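Zetina Home Forum > Dining and Tableware > White plate with black rim, does it work on a white table?

Started by rarkdale_rob, January 2, 2022

rarkdale_rob
I've got a plain white table and I need new plates. Our old ones are down to 7 and no two match. I keep going back to the white ones with a thin black line round the edge, but my wife thinks they will look like canteen plates. A set from Omoregie is 36 pounds, which is fine, but I don't want to buy them and then put them in a cupboard. Has anyone used this sort on a white top? Matt finish if that matters.

kettle_and_cloth
We had them for years. Good plates. The rim wore off two of them in the dishwasher, so check the label first. On white I would want a cloth or a mat underneath, otherwise the whole thing goes cold and bare.

TankoDanladi
I don't agree about the cloth. A white table is easy to wipe down and a cloth is one more thing to wash. The black line does the job of a mat anyway. I've put some pictures in, same sort of table and same sort of plate in the last three.

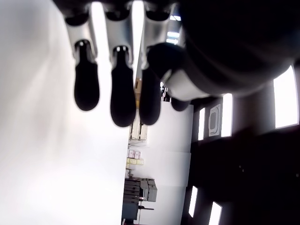
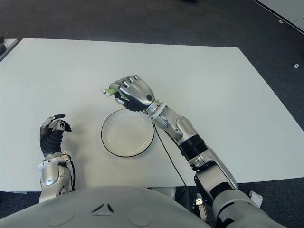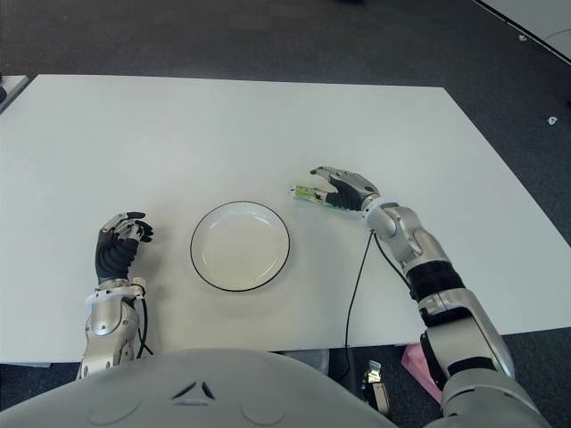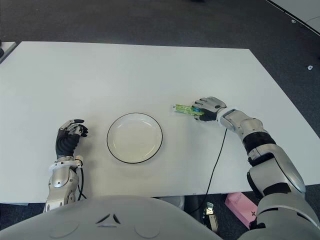 What matters most with a white top is the edge of the plate. A plain white plate with no rim gets lost, and you end up with food that seems to be sitting on the table. With the thin black rim in the last three pictures you can pick the plate out at once, even with nothing on it. The other thing I'd say to Rob is look at your floor. A dark grey carpet like that one goes with the black line, and I think it would look odd with a blue or brown rim. Ours is dark too, and I bought 9 plates on the strength of it.

kettle_and_cloth
Fair enough on the rim. I still think it looks bare. Put a jug on it at least.

mwaipopo_t
Bare is how I like a table. You only notice it when there's no food out, and who is sitting there looking at it then?

One question for Tanko, do yours have a raised ring in the middle like the plate in the third picture? I had some like that and peas were fine but gravy collected in the well. The flat ones are worse though, it goes over the side.

TankoDanladi
Mine have a slight one. Never had trouble with gravy, but we don't have it often.

rarkdale_rob
Thanks all. I showed my wife and she has moved from "no" to "perhaps". She says the rim is thinner than she had in mind. The ones she was thinking of were the old Nandwood plates her aunt had, with a band nearly as wide as your finger.

Our floor is dark grey vinyl so I suppose that counts.

pegboard
Wide bands look heavy on any table. Go thin.

On the dishwasher point, it depends whether the line is under the glaze or on top of it. Run a fingernail across. If you can feel the line it's on top and it will wear. I've got one of each in the cupboard and the one with the line on top has gone patchy along one side. The other is the same as when I bought it.

kettle_and_cloth
Mine must have been on top then. That would explain it.

mwaipopo_t
Also measure your cupboard. I bought large ones and the door wouldn't shut on them. They went back, and I had to pay the postage.

rarkdale_rob
Good point, hadn't thought of that. The shelf is a bit shallow.

Does anyone know if Omoregie sell them singly? I'd rather get one and try it on the table for a week.

pegboard
They did last January. Some 90 pence more per plate than in the set, if I remember right. Ask in the shop, the website only shows sets.

TankoDanladi
Get two if you can. One plate by itself doesn't tell you much about how a full table will look.

rarkdale_rob
Two it is. I'll try the fingernail test before I pay.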